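Minutes of the packing and storage meeting

Fri 3 February
By Annatjie Potgieter

Present: Annatjie Potgieter (minutes), Thandeka Coetzee (chair), two colleagues from Watine. Apologies from Clindis.

1. Minutes of last meeting
Accepted with one correction. The order for shelf labels was 571 pieces, not 517.

2. Cartons and tape
Thandeka reported that the new brown cartons from Flunix are in use. Over 60 were sent out in January and three came back with a crushed corner. She thinks the corners suffer in the van and the carton itself is good enough. The Watine colleagues do not fully agree and would like to try a thicker board. We discussed this for a long time.

About the tape we agreed more quickly. We stay with the clear packing tape, one strip along the top seam, and the end of the strip must go down over the edge of the box. Short strips that stop at the edge are not accepted anymore.
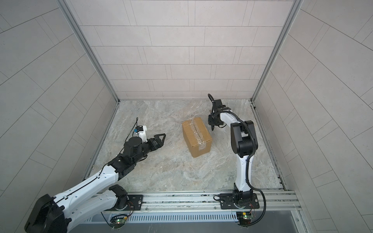 3. Floor and wall tiles
The marble-patterned floor is to be wiped with a soft cloth only. The strong cleaner from the Kruger store room shall not be used on it, nor on the grout between the gray wall tiles. Thandeka will ask for a price for new grout – the last offer was 67 per meter and we found it too high.

4. Storage of flat cartons
The flat cartons now stand in the corridor and people must walk around them. Annatjie proposed the upper shelf in the Kruger store room. Agreed, but the shelf must first be emptied. Watine will take back its old folders before the end of the month.

5. Other business
The tape cutter with the broken handle is to be thrown away. Annatjie orders 2 new ones.

Next meeting in April, the day will be sent by e-mail. Clindis is asked to bring its carton list.

Related items
Carton sizes and order form
Store room key list
Minutes archive

Contact | Copyright Watine | Back to top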